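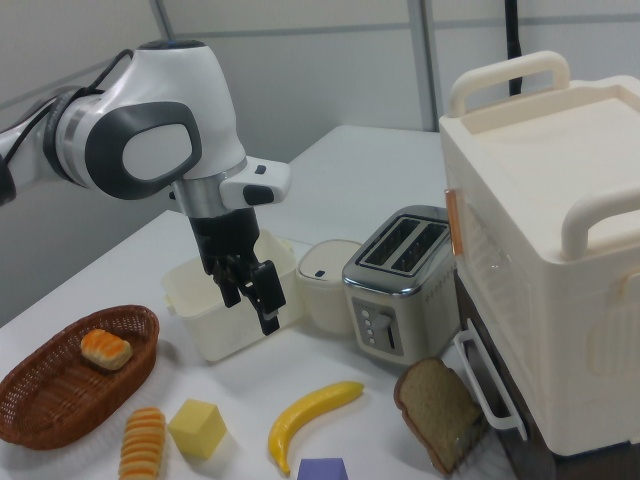
パン屋さんごっこの朝ごはん台は、並べ方しだいで遊びの広がりがまるで違ってきます！Clumbridgeのおもちゃ図書室で朝ごはん台を出すようになってから、置き場所や道具の選び方について質問をたくさんいただくようになりました。うれしくて毎回つい長い返事を書いてしまうので、よく聞かれるものをまとめます。うちの並べ方の基本は「パンのかごは手前、背の高いものは端」。編みかごを左の手前に出して、丸いパンをひとつ入れておくだけで、「いらっしゃいませ」と言いたくなるお店の顔ができるんです。銀色のトースターは少し奥、その隣に白いふたつきの缶。大きなクリーム色の箱形のものは右側に寄せます。

サイト内を検索　キーワードを入力　検索
最終更新：2023年5月30日
シェア 242　コメント 2

朝ごはん台のよくある質問

■ テーブルは何色がいいですか

白をおすすめします！パンの焼き色も果物の色もぱっと目に入るので、小さい子が「あれ取って」と指させるようになります。以前は木目の台を使っていて、茶色いかごも丸パンも背景に溶けてしまい、片づけのたびに何かしら残っていました。白い台にしてからは取り残しがぐんと減りました。家の台が濃い色なら、無地の白い布を一枚敷いてみてください。布がずれるときは、裏に滑り止めシートを敷けば大丈夫です。

■ パンはどれくらい用意すればいいですか

最初は少なめで始めてください。山ほどあると、子どもは焼くより先にかごをひっくり返して遊びはじめます（それはそれで楽しいのですが）。形が違うものを混ぜるのがこつで、丸パン、うずまき模様のパン、食パンがそろえば、注文のやりとりが急に具体的になります。「ぐるぐるのください」「耳のかたいところがいい」なんて言葉が出てくると、見ているこちらまでおなかがすきます。

■ トースターは本物を使ってもいいですか

うちでは、もう使わなくなった家庭用のものを飾りとして置くことがあります。重みがあって、見た目の説得力がすばらしいんです！ただし、コンセントには絶対につながないこと。コードは束ねて台の裏にまわすか、電気店で外してもらってください。中に焼き網があるものは、指を入れてけがをしないよう、大人がそばにつきます。心配な方は最初からおもちゃを選んでください。Girkettiの木のトースターは軽くて、レバーの押し心地が気持ちいいですよ。

■ 予算はどのくらい見ておけばいいですか

うちのいちばん小さなセットは、3,000円でそろえました。内訳でいちばん大きかったのはパン類です。かごは家にあったもの、保存容器は台所のお下がり。果物はばら売りのものを一つずつ足していくのが楽しくて、選ぶときは毎回わくわくします。かごや容器は中古でもまったく問題ありませんが、編みかごは縁のささくれを指でなぞって確かめてから出してください。

■ 果物も一緒に置いていいですか

もちろんです！朝ごはんですから。バナナとりんごは形も色もはっきり違うので、最初に入れるならこの組み合わせが断然いいです。うちでは、りんごは四角い保存容器へ、バナナはお皿へ、と行き先を決めています。パンと果物を同じかごに入れると、片づけのときに「どっちだっけ」となりがちです。 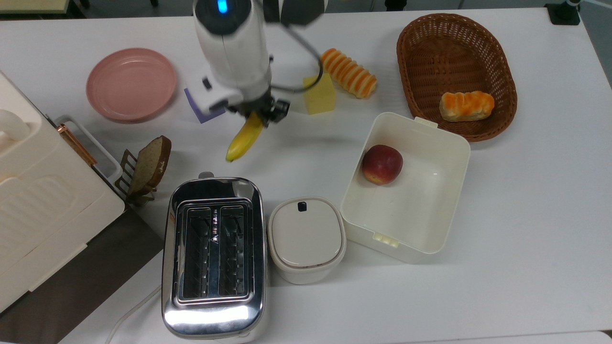 読者の方からは、うちでは果物の行き先を決めずに、毎朝お店屋さん役の子に決めてもらっています、というコメントが届きました。昨日はりんごがお皿の上の特等席で、今日はかごの中。そのほうが「本日のおすすめ」の話が弾んで、片づけも自分で決めた場所だから覚えているのだそうです。これはすてきなやり方ですね！さっそく四月生まれの子たちの会で試したところ、バナナがいちばん高い商品になりました。

■ お皿は必要ですか

あったほうが遊びが続きます。かごから出して、焼いて、お皿にのせて渡す。この「渡す」があるかないかで、お客さん役の出番が変わるんです。縁が少し立ち上がった丸いお皿だと、転がりやすいものも止まってくれます。ピンクのような明るい色なら白い台の上でもすぐ見つかりますし、食パン用には小さなトースト立てもぜひ。パンを立てて置けるだけで、ぐっと喫茶店らしくなります。

■ ふたつきの小さな容器は何に使うのですか

決まった使いみちはありません。ジャムだと言う子もいれば、お砂糖だと言う子も、レジのお金入れにする子もいます。ふたを開けたり閉めたりするのが楽しいようで、小さい子ほどこればかり触っています。中に入れるのは、口に入らない大きさのものだけにしてください。ビーズや豆は見た目がかわいいのですが、うちでは使いません。

■ スポンジや積み木が混ざってしまいます

混ざって大歓迎です！黄色いスポンジはチーズにも卵焼きにもなりますし、紫の積み木をぶどうゼリーだと言われたときは、思わず拍手しました。食べものらしく作られたものばかりだと、かえって見立てが出にくいこともあります。ひとつふたつ、何だかわからないものを残しておくのがうちの流儀です。気になるようなら、閉店のときだけ別の箱に分けてください。

■ 洗えますか。お手入れの方法は？

素材によって変えています。プラスチックの容器やお皿は、薄めた台所用洗剤で洗って、しっかり乾かします。スポンジは傷みが早いので、へたったらすぐ交換。編みかごは水につけず、固くしぼった布で拭いてから風通しのよいところに置きます。パンの見本は表面の塗りがはげることがあるため、こすらずに軽く押さえるように拭いてください。かごの編み目のほこりには、古い歯ブラシがとてもよく効きます。

■ 片づけを嫌がるときは？

「閉店です、パンをかごに戻してください」とお店の言葉で頼むと、驚くほど動いてくれます。大きいものから始めると台が広く見えて、子どももやる気が出るようです。かごの底にパンの絵を描いた紙を敷いておくのもいい方法で、まだ字が読めない子でも自分で戻せます。どうしても終わらない日は、お皿だけ重ねておしまい。続きは翌朝の開店準備ということにします。

■ セットを借りられますか

はい、おもちゃ図書室の開館中に受付でお申し出ください。貸出期間は2週間です。棚の札に「Trerix」とあるのがパンと果物、「Van den Broek」とあるのが調理器具の箱です（どちらも昔からの箱の呼び名で、そのまま使っています）。整理番号1,786の大きな箱だけは重いので、車か台車でお越しください。返却のときは、容器のふたがそろっているかどうかを一緒に確かめましょう。足りないものがあっても、あとから出てきたら持ってきてくだされば大丈夫です。

並べ方の工夫や、お店の名前のアイデアもコメント欄でお待ちしています！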